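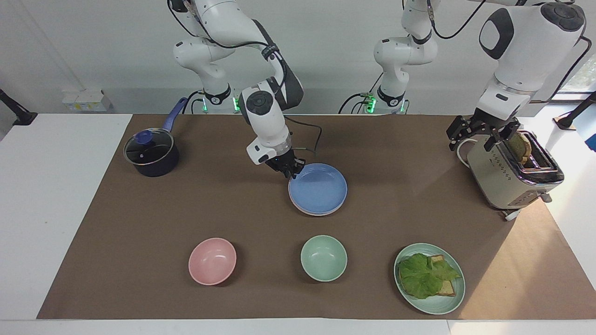
**Figure 2.** Stacked tableware with unequal exposure of the lower piece.

### 3.2 Stimuli and color naming task

Color terms for household goods are less stable than those for printed color chips, and the difference grows when two items are seen together. Earlier work in our group treated each object as a single patch and asked for one word. The present task asked for a word for each object in a pair, with one member partly covered by the other. Partial covering matters for pale colors in particular, where a narrow visible area gives the speaker little to judge by. In Figure 2 the upper plate is light blue and shows its face, while the pale pink plate under it is reduced to a thin band along the lower edge. Pairs of this type are referred to below as *rim pairs*. Pairs in which both items were fully exposed are referred to as *open pairs*.

Speakers were recruited in Ulport and Safavi, two towns that share a dialect but differ in schooling language. All sessions were run in February by the second author (Treloar) using a fixed script. Each speaker saw 40 pairs in one of two orders. The prompt was "What color is the top one, and what color is the one under it?" for rim pairs, and "What color is the left one, and what color is the right one?" for open pairs. Answers were given aloud and written down word for word. Speakers were free to use modifiers, compounds, or object-based terms such as "salmon" and "sky."

The full set contained 2805 responses. We removed answers that named a material or a pattern with no color word, answers in which the speaker named only one item, and answers that neither author could make out from the recording. This left 2606 responses for analysis.

### 3.3 Coding

Responses were reduced to a head term and an optional modifier. "Very light pink" was coded as head *pink*, modifier *light*; the intensifier was dropped. Compounds with two color words ("pinkish white") were coded by the final word, following the practice set out for the Lerus word list. Eleven head terms covered all but a small set of responses, which were grouped as *other*.

Fajardo coded the full set. Treloar coded the Safavi responses a second time without access to the first coding. Disagreements were concentrated in the boundary between *pink* and *white* and were settled by discussion. The boundary between *blue* and *gray* gave less trouble than expected from the pilot.

Head term and modifier were entered as separate outcomes. The predictors were pair type, town, and presentation order, with speaker and item as random effects. Order had no interaction with the other predictors and was kept in the model only as a control. Results for head terms are given in Section 4.1 and those for modifiers in Section 4.2.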